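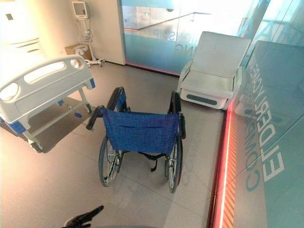 Which points have to be passed before the arm is powered up, and which can wait until the end of the shift? The Girkdale night team asked for that to be set out at the top, so it is. Points 1 to 5 come before power. The rest may be done later the same day.

Osteo care robot, mobile base with arm
Girkdale demonstration ward — start-of-day inspection
Sheet revised in February

1. Emergency stop pressed in, key out. OK.
2. Floor route from dock to wheelchair clear of cables and bags. OK. Bed pedals count as an obstacle at low arm height.
3. Wheelchair brakes on, both sides. Left brake needed a second push. Reported.
4. Bed castors locked. OK.
5. Floor-edge light strips lit beside the glass. OK, no flicker.

Comment: the base slows down within 38 cm of the glass. Leave that setting alone, even when the ward is rearranged.

6. Gripper fingers: check for cracks, play and dust. No cracks. Wipe with a dry cloth only.
7. Finger cap screws: hand check with the short driver. 3 turned slightly and were nipped up. Do not use thread lock — the caps come off at each service.
8. Wrist cable: no rubbing, no tight bends. OK.
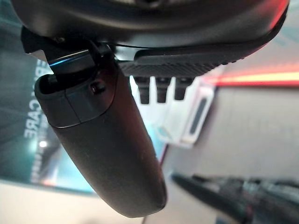
Fuleck support would like the screws marked with paint after tightening, so that any movement shows at a glance. Agreed, from the next service. Until then the hand check stays on the daily sheet.

9. Open and close the gripper 18 times at slow speed. Listen for clicking. None heard.
10. Approach test: stop behind the chair, fingers short of the backrest, hold, back away. Repeat from the bed side.

Comment on 10: run it with an empty chair. Watch the black strap under the seat, as a loose end can catch on a low approach. Tie it up if it hangs near the floor.

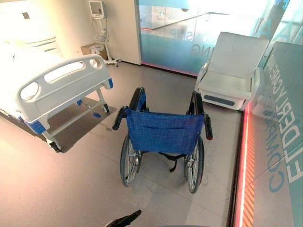 The push handles are the other thing to watch. If one has been knocked round, set it straight before the test and write it down. The grip position is taught from the handles and a small twist puts it out.

11. Battery above the mark on return to dock. OK.
12. Log saved and fault list read. One old warning, cleared.
13. Sheet signed and put in the folder by the dock.

During Ramadan the evening check moves to after sunset. Same sheet, same order.

Open items: left wheelchair brake, paint pen for cap screws.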